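Second week of the Varkden arm trial and I've got opinions. Short thread.

Stisamau sell it as a service: 153 a month, arm, gripper, software and "full onboarding". Onboarding was 4 videos and a PDF. One of the videos is for a different arm.

The pitch says it's ready to work in an afternoon. Ours took seven days, most of them spent on calibration and emails to support. I'm told that's typical – so why is it not on the website?

Arm by the table this morning. The brochure has no cables in it at all. Ours has them all over the right-hand side of the floor. 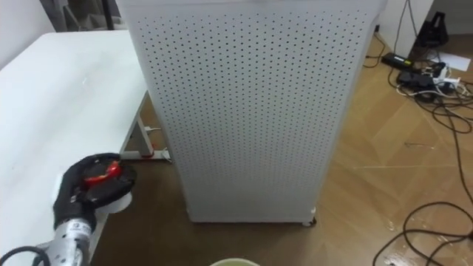
Nneka Usman replied that we should have gone with Bodance, because their support people pick up the phone and the contract is monthly.

Maybe. I've read the Bodance terms and the gripper is extra, as are the spare sleeves. Monthly sounds fine until you add it up.

In fairness to the Varkden, it moves smoothly and it's quieter than I expected. Would I sign for 13 months, which is the shortest deal on offer? Not on this showing.

Will post again once support have answered my last ticket.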